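Kurnuvitz: a table of promised release dates for VR rhythm games

Version 2, January 19, 2026

Kurnuvitz is a plain text table of what publishers and shops have said about when a VR rhythm game would come out, and when it then did come out, if it did. It covers 46 games and almost 300 separate claims. It started as an argument on a forum about whether "coming soon" means anything. I still don't think it does, and I don't think this table proves it either way.

Please read the section on problems before making a chart out of it. Version 1 was turned into charts, and most of them were wrong.

What is in it

One file, kurnuvitz.tsv, tab separated, UTF-8. Each row is one claim about one game on one headset. A game announced for two headsets on the same day gets two rows. The columns are:

game: the title as printed in the claim, including subtitles that were later dropped
headset: the hardware the claim was made for
claimed_on: the day the claim was published
wording: the exact words used, never tidied
window: my reading of those words as a start and an end date
source_type: trailer, shop page, press release, show listing or interview
released_on: the day the game could be bought, or empty
notes: whatever didn't fit

The wording column is the one I trust. The window column is my opinion laid out as a pair of dates, and you should treat it that way. "Early next year" could be January to March or it could be anything before the summer. I picked January to March. Somebody else would pick something else and get a different average delay.
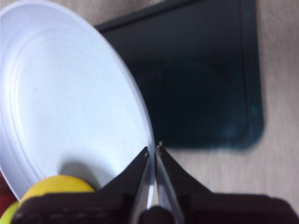

Round, white and ridged, with a yellow ball.

Where the claims come from

Most were copied by hand from trailers and from the Stendau shop, which shows a date field on each game's page. The Stendau field can't be left blank, so publishers with no date put in the last day of December. Version 1 took those dates at face value. That made it look as though half the industry planned to ship on New Year's Eve and then missed. In this version such rows have an empty window and the word "placeholder" in the notes.

Show listings are the weakest source. A game's name on a list of what will be on a stand tells you that somebody means to bring it, and very little about whether it will be playable when you get there. Sites then report the listing as confirmation, other sites report those sites, and by the weekend it has become a fact. I record the first listing and ignore the echoes. If I couldn't find the first one, the claim was left out.

Interviews are only included where the full text or the recording could still be reached. A translated quote is stored in translation, with the language noted. I have not tried to check the translations.

How it was checked

80 of the rows were read a second time against their sources, a month after the first pass. I found mistakes in the headset column more often than anywhere else, mainly where a trailer ended on a row of logos and I had missed one. I fixed those. The remaining rows have been read once, by the same tired pair of eyes, and I would expect the same kind of mistake in them.

The Binix problem

Claims for the Binix headset deserve their own warning. The headset was itself late, and a game can't very well arrive before the thing it runs on. Count a Binix game from its own claimed date and it looks badly delayed. Count it from the day the headset went on sale and the same game looks punctual. Both sums are correct, and people choose whichever one suits their view of the publisher. The table gives you the dates and leaves the choice to you. If you publish a figure that includes Binix rows, say which way you counted.

There was also a run of posts claiming that the table shows Binix games being held back on purpose so that other headsets could have them first. It shows nothing of the sort. It has dates in it. It has no contracts, no emails and no reasons.

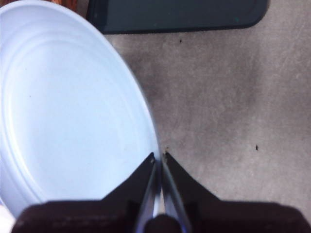 Granström

Other known problems

Games cancelled quietly are hard to tell from games that are merely late. An empty released_on means only that I found no release. There is no column for "cancelled" and I don't plan to add one, as most publishers never say the word.

Early access is counted as a release if money changed hands. I know plenty of people dislike this. A free demo is not counted, however long it is.

Small studios are thin on the ground here. They make fewer trailers, take their old pages down more often, and don't turn up in show listings. Any comparison between large and small publishers using this file is a comparison of who keeps a tidy website.

Titles get changed. The game column keeps the old name, so grouping by title will split some games in two. Use the notes column, where later names are given after "became:".

Regional dates are missing. Where a game came out in one country first, released_on is the earliest date I could find anywhere, which flatters publishers who stagger their launches.

What you might use it for

Looking up what was said about a particular game, and in what words. Checking whether a trailer's small print changed between one showing and the next. Settling a bet, provided both sides agree on the window beforehand.

I would not use it to predict when an announced game will arrive. Someone trained a model on version 1 and reported that it did well. It had learnt the December placeholders.

Changes since version 1

Placeholder dates removed from window
Headset column corrected after the second reading
Wording restored in rows where I had "fixed" the spelling
Echo reports taken out

Corrections

Send the row, the source and the exact words. Screenshots of someone else's summary will be ignored. If the source has since been taken down, send an archived copy. "Everyone knows it was delayed" is not a source, and I have been sent it more than once.

Licence

The table may be copied and changed freely, with credit to Kurnuvitz and the version number. The quoted wording belongs to whoever said it.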